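Filed under: Bench Diary, Faults
Search this diary… Go

Right arm faulted again this afternoon at Bilberg. Grip force sat at 80 percent when the Likel profile calls for 42, and the fingers ignored the open command. I hit the stop, waited 2 minutes, then restarted. Same fault.
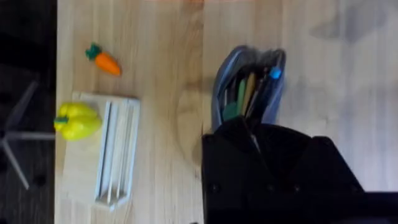
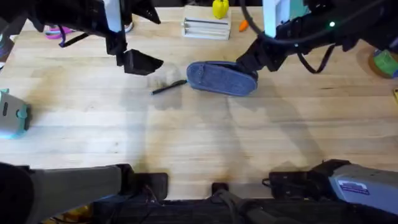

Idahosa wrote back that the force setting reverts after every firmware load, and that we should lock out the arm before reaching in — a stop alone won't do. I've added that to the start sheet. Will reload tomorrow and run 20 cycles.

2 comments · 0 shares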